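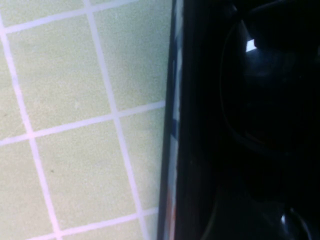 Data collection: common questions

Last revised 12th June by Dorian Delorme

Why do you record people driving the arms by hand? I thought the robot learned by itself.
So did the person who wrote the brochure. The arms learn from examples, and every example has to be made by someone steering them through the job. If the examples are poor, the arms will copy the poor bits too, very faithfully.

How many examples do we have for the box task?
We kept 206 at the last count. A further 109 were thrown out, mostly for hesitation halfway through or an operator changing their mind about which arm should go first. Raphaël Picard thinks I am too strict. He may be right, but I would like to see it tested before we put any back.

Is 206 enough?
I don't know, and I would be wary of anyone who says they do. The Jotska people told us a few dozen would be plenty. They were selling us the training software at the time.

What does the wrist camera add?
It gives a close view that moves with the arm. Whether that helps is another matter. With the gripper right up against the green squares, half the picture is black casing and the other half is pale green with white lines. A model fed a lot of that may be learning very little about boxes. We keep the wrist view because the paper we started from kept it, and I'd like a better reason than that by October.

So why not just use the fixed camera?
It has its own blind spot. When a gripper goes down inside the box, the walls hide the fingers, and those are the part we most want to see. Neither view is enough alone. Two weak views together might be, but please don't write "solved" in the Grundow report.

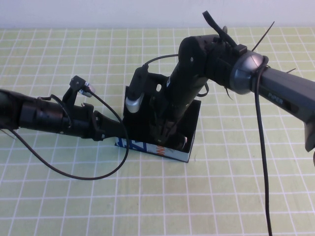
Both arms at the box, seen from the fixed camera.

Do the cables matter?
Probably more than we admit. They loop across the mat and hang from the arms, and they lie a bit differently from one session to the next. A model can latch on to that sort of thing. If you move a cable, write it in the log.

Does the box have to sit at the same angle every time?
No. We did that for the first batch and got a model that was very good at one angle. Turn it a little between runs. Leave it on the mat, and don't line it up with the grid.

Should I clean specks off the mat?
Before a session, yes. In the middle of one, leave them alone.

How long can I record for?
12 runs, then stop and hand over. Tired operators get slower and start nudging things. Three operators per task is the minimum, otherwise we are only teaching the arms to imitate Nelley.

Can I delete a bad run?
Mark it as bad and leave it where it is. Quiet deleting is how the Petersen set ended up looking so clean, and it is why we can't use it to compare anything.

The training score went up. Can we announce it?
Not on the score alone. It says the model matches the recordings more closely. Ask for trials with the box in places it has never been, and read all of the results, including the failed ones.

Who decides what gets kept?
Raphaël and I both look at each run. If we disagree it stays out of the training set until someone else has seen it.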